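Mersha : fiches du matériel de chauffage et d'agitation
Lisez-moi du répertoire

Objet

Le répertoire Mersha rassemble les fiches descriptives du matériel de chauffage employé dans les salles de travaux pratiques de chimie de l'institut Haltlow. Il s'adresse au personnel technique et aux enseignants chargés de préparer les postes. La tenue des fiches est assurée par Ibsa Nigatu, au service du matériel pédagogique.

Contenu

Le répertoire compte 924 fiches, réparties en quatre dossiers : blocs chauffants, plaques et agitateurs, verrerie, accessoires. Les fiches sont rédigées en français. Les inscriptions relevées sur les appareils sont reproduites telles quelles, sans traduction.

Montage de référence

La fiche 52 décrit le montage d'un ballon à fond rond sur bloc chauffant. Le ballon, en verre transparent, repose dans l'ouverture circulaire d'un bloc en aluminium marqué SYNTHWARE, lui-même posé sur un agitateur chauffant à carter bleu. Le bloc se saisit par sa barre métallique, du côté muni de l'embout noir. Toute manipulation du bloc se fait plaque éteinte, après un délai de refroidissement de 15 minutes au moins.

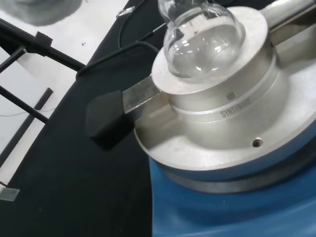

Champs d'une fiche

identifiant : numéro attribué à l'enregistrement, jamais réemployé
designation : nom usuel de l'appareil ou de la pièce
marquage : texte lisible sur la pièce, casse respectée
materiau : à laisser vide en cas de doute
support : appareil ou surface qui reçoit la pièce
salle : Jendar ou Plindeck
remarques : texte libre

Limites connues

Les capacités des ballons ne sont pas renseignées lorsque la graduation ou l'inscription est illisible. Les orifices des blocs ne sont pas distingués selon leur usage ; la compatibilité avec une sonde de température doit être vérifiée sur la pièce. Les fiches de la salle Plindeck antérieures à l'inventaire de février n'ont pas toutes été relues.

Corrections

Les demandes de correction sont adressées au service du matériel pédagogique, avec l'identifiant de la fiche et le champ concerné.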